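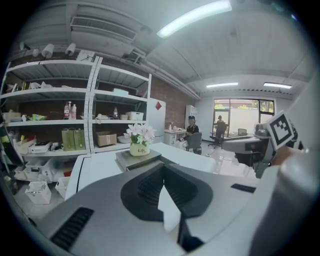 I've had the Carkero hand-held gripper on loan for 5 weeks now, and a few people have asked whether it's worth the money. Short version: yes for small shops and labs, with a couple of grumbles.

You hold the thing, do the job yourself, and the recording is used to teach a robot arm the same job later. Zendard rent it out by the month with the software included. You can also buy it outright, but I'd rent first.

Setting up took me most of a Monday. The printed guide is short and skips the calibration step, so I rang support and got Irfan Tarigan, who talked me through it in ten minutes. He said the new guide was due in September. I'm still on the old one.

The job I picked was lifting small household things on and off a kitchen scale. A flower pot is harder than it sounds. The leaves hide the rim, and if you come in too low you catch the edge of the scale. I did 107 recordings and threw out 49 of them, nearly all from the first two days. After that my hand got used to the width of the body and I stopped knocking into things.

It's a bulky tool. Meron Kumsa has smaller hands than me and found it tiring after half an hour. I can manage an hour before my wrist complains. A strap would help – Nallex sell one for their own model but it doesn't fit.

The software is fine. It crashed twice, both times while exporting, and lost nothing. File names are a long string of numbers and you can't change them until afterwards, so keep a notebook.

I've paid for another 2 months. Next I want to try it on bottles with screw caps, and Lensa Asfaw has asked for a go with folded cloths.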